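### 3.2 Coding of Custody Coverage

The corpus holds 1,454 posts on celebrity custody and libel disputes, drawn from the gossip sites Gimolis and Tesex. Each post was coded for the party named first, the type of ruling, and whether a court filing was quoted. Posts under 28 words were dropped. 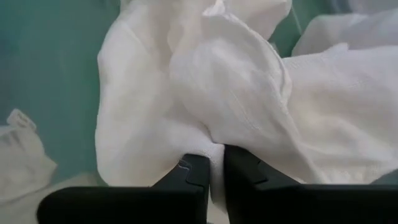
**Figure 3.** Gripper fingers closing around a crumpled white cloth.

Disagreements between coders were settled by a third reader, following Goodall's rules for mixed rulings. Temporary orders were coded apart from final ones. In 7 posts the ruling could not be determined, and these were left out of the models in Section 4.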